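**Household and Shop-Floor Automation Working Group**
Minutes of the regular meeting, February

**Present:** Vaida Paju (chair), Natnael Jemal, Tudor Ghiță, Matěj Mikuš
**By phone:** Kamil Kadlec (from item 3)
**Minutes taken by:** Matěj Mikuš

The meeting opened at 10 a.m.

**1. Minutes of the previous meeting**

Approved with one correction. The towel-folding results should be credited to the Kedach site and not to Truro. Mr. Ghiță will amend the record.

**2. Shop-floor chores: report from Kedach**

Mr. Jemal presented the results of the parts-return task, in which a cell picks returned fasteners and fittings from a counter and places them in the correct bins. The cell completed 80 percent of runs without a person stepping in. The rest were stopped by the operator, in most cases after a part had been gripped at a poor angle and could not be released cleanly.

Ms. Paju asked whether the plant manager would accept the cell on a normal shift at that rate. Mr. Jemal replied that he would not. The operator must stay within reach of the stop button, and the plant therefore saves no labor. The group agreed that the task should be reported as "supervised only" until further notice.

Mr. Ghiță noted that the bins at Kedach are fixed to the bench and that the parts are rigid. He asked that this be stated wherever the figure is quoted, so that it is not read as applying to homes.

**3. Household chores: small-item tidying**

Mr. Kadlec joined the meeting.

Ms. Paju introduced the item. The chore under review is the putting away of hair accessories and bracelets into an open tray on a made bed. It was chosen at the last planning session as a common household task that a child can do and that requires no strength. The group had the following before it during the discussion.

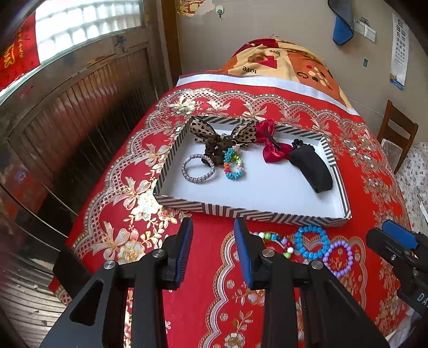
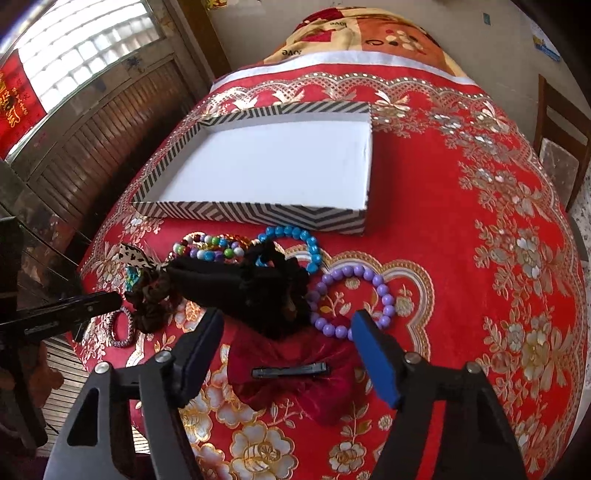
*Small-item tidying, bedroom setting: tray, hair accessories and beaded bracelets on a red bedspread.*

Mr. Kadlec gave his view that no system known to the group can be relied on for this chore today. He raised the following points:

- Bead bracelets change shape when lifted. When bracelets overlap, a gripper may pick up more than one, or may lift one and drag another.
- Satin and other soft fabrics give way under the fingers. A grasp that looks sound may close on a fold and lose the item on the way to the tray.
- The printed bedspread makes it harder to tell where an item ends and the cloth begins. The first comparison should keep the patterned cover, as plain covers flatter the results.
- A bed is a soft surface. Pressing down to reach a flat item moves the items next to it.

Mr. Jemal disagreed in part. He considered that single rigid items, such as a hair clip lying clear of its neighbors, are within reach of present systems, and that the group should avoid giving one verdict for the whole chore. He proposed that clips, fabric items and bracelets be scored separately. Mr. Kadlec accepted the proposal, provided that a score for the full tidy-up is also kept. A household will not judge the work by item type.

There was discussion of what counts as finished. Mr. Ghiță held that an item resting on the wall of the tray should count as a failure. Ms. Paju thought this too strict for a chore with no fixed layout. It was agreed that an item must rest fully inside the tray, in any position.

Mr. Mikuš asked about time. A person working at an easy pace finishes in nearly 30 seconds on the group's earlier trials of the same chore. No time limit was set for the machine at this stage.

**Resolved:** that small-item tidying be listed as "not yet dependable," with separate scoring by item type and a combined score.

**4. Equipment**

Mr. Ghiță reported that the finger pads supplied by Eichhorn wear unevenly at Kedach, where metal parts are handled. No wear has been reported from the household tasks. A second supplier, Trallari, has offered pads on loan. The group saw no objection, provided that the two types are not mixed within one set of runs.

**5. Actions**

| Action | Owner |
|---|---|
| Add note on fixed bins and rigid parts to the Kedach figure | Jemal |
| Draft scoring sheet for small-item tidying | Kadlec |
| Reply to Trallari and confirm loan terms | Ghiță |
| Circulate scoring sheet by Friday | Mikuš |

**6. Other business**

Ms. Paju reminded members that travel claims for the Truro visit remain open. Two have not been received.

The date of the next meeting will be set by email.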